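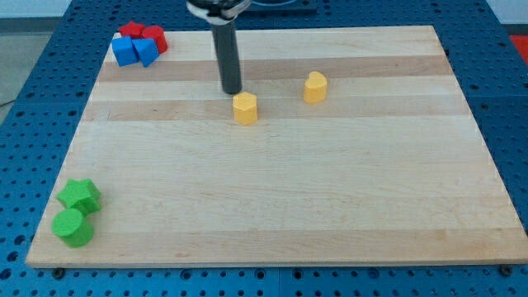

We got to Junwood a little before ten, which was early enough to park on the grass by the gate and late enough that the coffee was ready. The open day runs once a year, in May, and I had been meaning to go ever since we bought our old kitchen table from them (the one with the wobble, which was entirely our floor's fault and not theirs). It's 51 miles from our door, the last 21 of them on the pretty road past the reservoir, and I'd make the drive again just for that.

The mill is at the bottom of the village of Edero, in a long brick building that used to make shoe boxes. You go in through the shop, they hand you earplugs and a paper map, and off you go at your own pace. I liked that. I am a dawdler, and guided tours always leave me trotting to catch up.

The first stop is the lumber shed, and I could have stayed there all morning. Maple on the left, cherry and walnut on the right, all of it stacked with little sticks between the layers so the air can get through. A young woman in a green apron explained how long each stack has to wait before anyone is allowed to touch it, and how they check the moisture with a meter that has two pins like a snake's teeth. She let the kids try it on a board, and then on their own hands, to much shrieking.

From there you walk through to the gluing room, where strips are brushed, lined up and squeezed together in big clamps. I had always supposed a cutting board was simply a slice of tree! Somebody asked why the stripes don't match, and the man at the clamps said they sort for straight grain first and color second, and that customers who want every strip the same shade are welcome to pay for it. My own favorites were the streaky ones.

Lunch was in the yard, from the Clovement bakery van. The cheese pie was very good and the line was very long – go at half past eleven if you can, before the planing demonstration lets out. There's plenty of shade but not many seats, so bring a blanket.

In the afternoon we did the finishing room, which smells wonderfully of oil and beeswax, and then the seconds sale. They had 200 boards out on trestles when the doors opened and I would guess half were gone by the time I had made up my mind. I came home with a small one for bread and a tin of Tosh board oil, and I have strict instructions to use it once a month and never, ever, to put the board in the dishwasher.

Entry is free, dogs are fine in the yard but not inside, and the bathrooms are behind the shop. If you'd rather not drive, the 829 bus stops at the top of the hill, and it's a steep walk back up with a cutting board under your arm.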